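Print this page
E-mail this page

How to Plan a Temporary Building Rental for Your Event or Work Site

Renting a temporary building is mostly a matter of asking for the right things in the right order. This guide covers clear-span tents, hard-walled halls and modular rooms hired for anything from a weekend to two years. It assumes you have a site in mind and a rough idea of how many people or pallets need to fit inside.

Step 1. Work out the floor area

Start with what goes in the building. For seated dining, draw the tables to scale with the chairs pulled out, then add the aisles, the serving line and the doors. A sketch on graph paper is good enough for a first quote. If you are storing goods, draw the racking and the turning circle of your forklift.

Do not guess from the outside dimensions of a building you saw somewhere else. Wall legs, bracing and heaters all take up floor. Ask the supplier for the clear inside width and the height at the eaves. 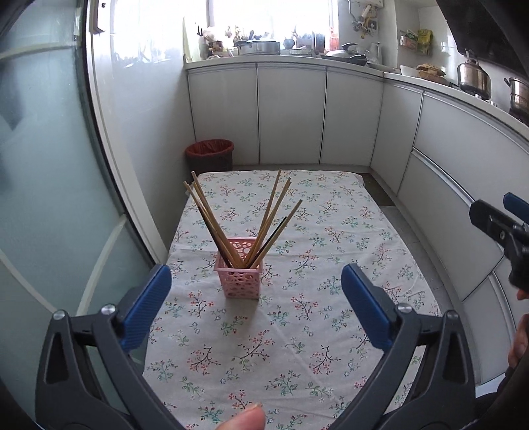 Step 2. Check the ground

Walk the site with a level and a tape. Most frame tents can take a slope of a few inches across the width if the supplier brings packing plates. Anything steeper needs a raised floor, and that changes both the price and the build time.

Find out what is under the surface before anyone drives a stake. Call your local utility locating service and keep the paperwork on site. On asphalt or concrete you will need either drilled anchors or ballast blocks. Get written permission from the landowner for drilling, and agree on who fills the holes.

Step 3. Get the permits moving

Call the building department and the fire marshal before you sign anything. Ask each office what drawings they want, how long review takes and whether an inspection is needed before you open. The supplier should provide the engineering drawings, the wind rating and the flame certificate for the fabric.

For a November build, ask about snow load as well. Some structures are rated for it only when the heating is left running.

Step 4. Decide who supplies the services

Power, heat, lighting, water and toilets can come with the building or from separate firms. One contract is easier to manage. Separate contracts are often cheaper, but you will have to line up the deliveries yourself.

Write down every item that plugs in, with its wattage. Kitchen equipment is the usual cause of tripped breakers, so put it on its own generator or its own distribution board.

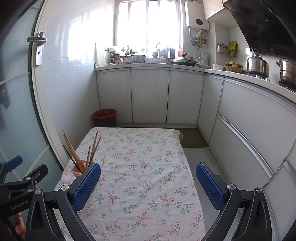
Ruotsalainen
Technical Editor, Flundenus Site Guides
02/04/2024

Step 5. Compare the quotes

Send the same one-page brief to each supplier. Ask them to price these as separate lines:

- Structure hire, with the start and end dates
- Delivery and collection
- Labor for the build and the takedown
- Flooring
- Heating or cooling, with fuel shown separately
- Out-of-hours call-outs

As an illustration, a hall of 452 square yards can be quoted with a bare floor or with cassette flooring and a vinyl top. If one supplier has left the floor out, the two totals cannot be compared. The Skevex planning sheet has a column for each line above, and the Zekard version adds one for insurance. Either will do.

Step 6. Plan the build days

The trucks need a firm route from the road to the footprint. Measure the gates, look up for cables and branches, and mark the soft ground. Leave a clear strip of at least 30 feet along one long side for the crane or telehandler, unless the supplier gives you a different figure.

Name one contact for the crew and make sure that person is there when the first truck arrives. Have the corners of the building marked with paint or flags.

Step 7. Take the handover

Walk the building with the crew chief before anyone signs. Open and close every door. Check the exit signs, the emergency lights and the anchors. Note any torn fabric or dented panels and photograph them so they are not charged to you at the end.

Ask for the wind action plan and post it inside by the main door. It should state the wind speed at which people leave the building and the number to call at night.

Keep the signed handover sheet with the contract until the deposit has been returned.

Print this page
E-mail this page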